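1/ Skodska's brochure says its home helper will be doing my chores "soon". It said that in April as well.

2/ Tidying is the hard one. Shelves of boxes and assorted items, every one a different shape, and you have to know where each belongs. I don't, and I live with mine.

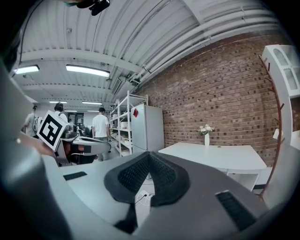
3/ Then flowers. I'd trust a machine to fetch a vase. I would not trust it to change the water, and the last one I tried at a Wudurico demo took 5 goes at a sponge.

4/ It costs 1,260 quid, before the stand.

5/ My verdict for now: hoovering yes, mopping if you're not fussy. The coat rack stays my job.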